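4. Practice run: tray and spoon

Do this after the grippers are assembled and the cables are routed. The Stesten build uses two hand-held grippers, one per hand.

1. Lay the white board flat on the table between the side rails.
2. Set the tray near the front of the board. Put the saucer to the right, behind the tray.
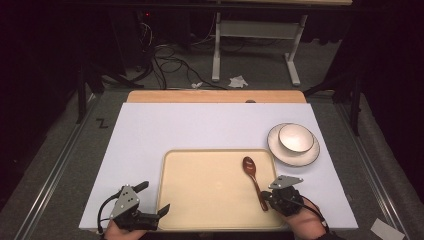 3. Pick up both grippers. Leave enough slack to reach the far edge — a tight cable will pull your wrist.
4. Open the fingers on each side and hold them clear of the tray rim.

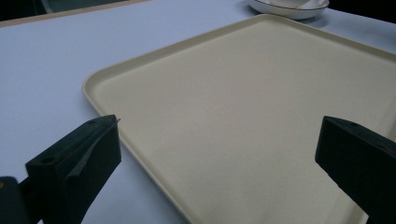

Note: If the fingers do not line up, go back to section 3 and reset the mounting screws.

5. Close the right gripper on the spoon handle. Move the spoon to the bowl and hold for 7 seconds.

Caution: Do not squeeze harder once the handle is clamped. 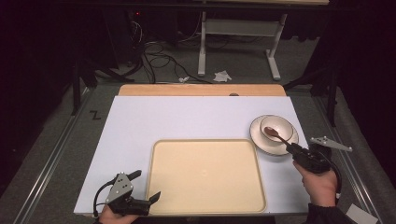

Fig. 4-3. Spoon in the bowl, right gripper closed on the handle.

6. Repeat 16 times before recording.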